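The Candex is a white desktop file organizer with upright slots, sold by Hostum as the rack that "ends the paper pile." I doubt any rack does that. Renu Mittal asked me to look at it before we ordered more for the office, so it went on the yellow-green table.

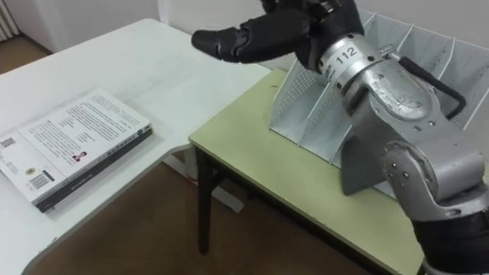
## What you get

Four compartments, slanted white dividers, low fronts and tall backs. Some of the panels are punched with small round holes in a grid and the others are left smooth. Hostum's page calls the dots "ventilation." Paper doesn't need ventilation. They look fine, though.

It is a large thing for a desk. Set it toward the wall or you'll lose your working space.

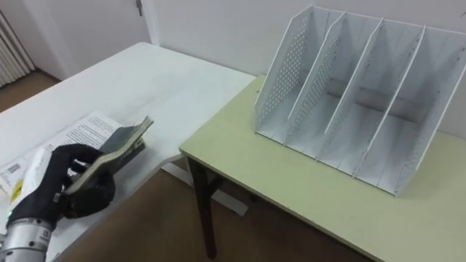
Small hardcovers are where I have doubts — the slots are shaped for magazines and folders, and a short book may tip or sink out of sight behind the taller papers. Loose sheets should go in a folder first.

**Item no.:** 1035
**Price:** $30
**In stock:** 74

Fair at that price. I wouldn't pay more for the holes.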